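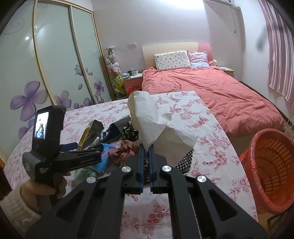

Buggy Movunska – revisión de suspensión trasera y correa del variador

7 de mayo de 2024
Entrada: taller, cuaderno de chasis

Entra con 137 horas en el contador. Queja: golpe seco atrás a la izquierda en compresión y olor a goma en subidas largas con la reductora sin meter.

Suspensión. Rueda trasera izquierda en el aire: holgura en el brazo inferior, lado chasis. Casquillo ovalado, tornillo con marca de roce pero recto. El derecho está justo, dentro de tolerancia. Se cambian los dos con el juego de Cadard que quedaba en la estantería. El interior del tubo venía con rebaba de pintura; hubo que pasar lija fina antes de prensar. Amortiguadores sin fuga. Precarga desigual: el izquierdo tenía 3 mm más que el derecho, igualados a la medida del derecho. En el montaje de febrero no se anotó la precarga. Apuntarla siempre en la hoja.

Variador. Correa Mindeo con cristalizado en un flanco y dos dientes agrietados. No se aprovecha ni de repuesto. Poleas limpiadas con alcohol y estropajo gris, sin aceite ni desengrasante con residuo. Rodillos con plano incipiente, se dejan hasta la próxima correa. El conducto de admisión de aire del variador tenía barro compactado en el codo – explica buena parte de la temperatura. Falta una abrazadera, puesta una provisional.

Rodaje de la correa nueva: 5 km suaves, sin acelerador a fondo, parada y vuelta a empezar. Hecho en la pista de Czarnecka. Sin olor al terminar. El golpe ha desaparecido en el badén, pero no se ha probado con carga.

Pendiente:
– Reapretar brazos inferiores tras 2 salidas.
– Abrazadera definitiva del conducto.
– Pedir rodillos y otro juego de casquillos.
– Mirar la alineación trasera, no dio tiempo. El neumático izquierdo come por dentro.

Última actualización: mismo día, tras la prueba en pista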